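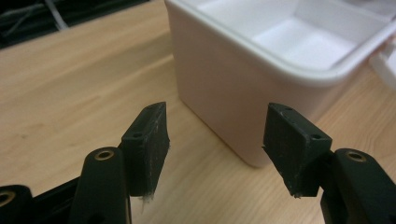

Introducción a los partidos políticos
Tema 6. Congresos, delegados y facciones internas

Apuntes de clase. Versión del 25 de julio de 2022

Llegamos a mi tema favorito del curso. Hasta ahora hemos mirado los partidos desde fuera (sistemas electorales, coaliciones, financiación) y por fin abrimos la puerta de la cocina. ¿Quién decide dentro de un partido? ¿Quién puede presentarse, quién vota y quién escribió las reglas con las que se vota? Ya veréis que la tercera pregunta suele ser la más jugosa.

6.1. Qué es un congreso de partido

En los estatutos de casi cualquier partido el congreso figura como órgano supremo. Se reúne cada cierto tiempo, elige a la dirección, aprueba la línea política y puede modificar los propios estatutos. Entre un congreso y el siguiente, esas funciones pasan en parte a un órgano intermedio (consejo, comité nacional, junta; el nombre cambia muchísimo) y el día a día queda en manos de la ejecutiva.

Conviene distinguir dos momentos. El precongreso es el periodo en que las agrupaciones locales eligen delegados, presentan enmiendas y negocian. El congreso propiamente dicho dura un fin de semana y es lo que sale en los periódicos. Muchísimas veces, cuando se abre la sesión, la votación importante ya está pactada – y por eso la investigación sobre partidos dedica tanta atención al precongreso.

6.2. El caso de trabajo: Quezada

Trabajaremos con Quezada, el municipio que ya usamos en el tema de coaliciones, y con el congreso de su partido mayoritario. Los datos básicos son estos:

Delegados con derecho a voto: 600
Votos de la candidatura ganadora: 359
Candidaturas: 2

Con esos números tenemos una mayoría cómoda, cercana al sesenta por ciento, pero ¡cuidado con sacar conclusiones demasiado deprisa! El bloque perdedor no desaparece el lunes siguiente. Conserva alcaldías, conserva agrupaciones locales y, si los estatutos reparten los puestos de forma proporcional, conserva sillas en la dirección. Si el reparto es mayoritario, en cambio, se queda fuera de la ejecutiva y tiene que elegir entre callarse, protestar o marcharse.

Esas opciones os sonarán: son primas hermanas de la salida, la voz y la lealtad que vimos en el tema 2. Repasad aquellas páginas antes de seguir, que aquí encajan de maravilla.
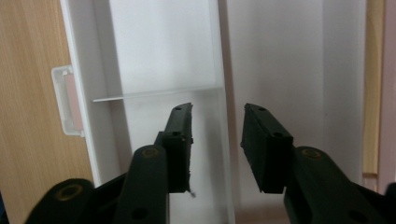
Según Lama Karaki, el error más frecuente al leer un congreso es tratar a los delegados como si fueran afiliados en miniatura: el delegado ha sido elegido por alguien, le debe el puesto a alguien y vota sabiendo que tendrá que volver a su agrupación a dar explicaciones. En su opinión, la pregunta útil es a quién teme decepcionar cada delegado.

Me parece una idea estupenda y la usaremos en el seminario. Pensad en un delegado de Quezada que depende de una alcaldesa del bloque perdedor. El voto secreto le da margen; el voto a mano alzada se lo quita casi por completo. Una línea de los estatutos y cambia todo el juego.

6.3. Ausencias, silencios y otros gestos

Los políticos veteranos también hablan con la agenda. Un antiguo dirigente que falta al congreso puede estar marcando distancias, evitando bendecir a un candidato o, sencillamente, de viaje. Desde fuera no siempre hay modo de saberlo, y la prensa tiende a escoger la lectura más dramática. Para trabajar con este tipo de gestos os propongo mirar:

– si la ausencia se anunció con antelación o se supo el mismo día
– si acudieron sus colaboradores cercanos
– si hubo mensaje escrito, vídeo o nada
– qué hizo esa misma persona en el congreso anterior

Una sola pista vale poco. Cuando varias apuntan en la misma dirección ya se puede escribir un párrafo, siempre con sus «probablemente» bien puestos.
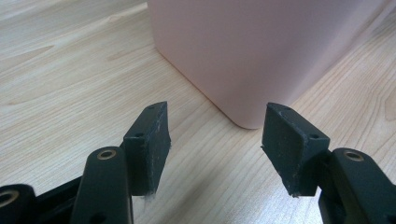 Foto: archivo Umcombe

6.4. Facción, corriente, tendencia

En la bibliografía veréis las tres palabras casi como sinónimos. En este curso llamaremos corriente al grupo reconocido en los estatutos, con nombre y portavoz, y facción al grupo que funciona sin reconocimiento formal. Tendencia la reservamos para afinidades de ideas sin organización detrás. Un mismo grupo puede pasar de una categoría a otra en pocos años, y seguirle la pista es apasionante.

Para el seminario

Leed el capítulo de Flolavska sobre elección de delegados y traed escrita una página, a mano o impresa, con vuestra respuesta a esta cuestión: ¿habría cambiado el resultado de Quezada con voto directo de la afiliación? Argumentad en los dos sentidos antes de decidiros. La entrega del trabajo largo sigue siendo en septiembre.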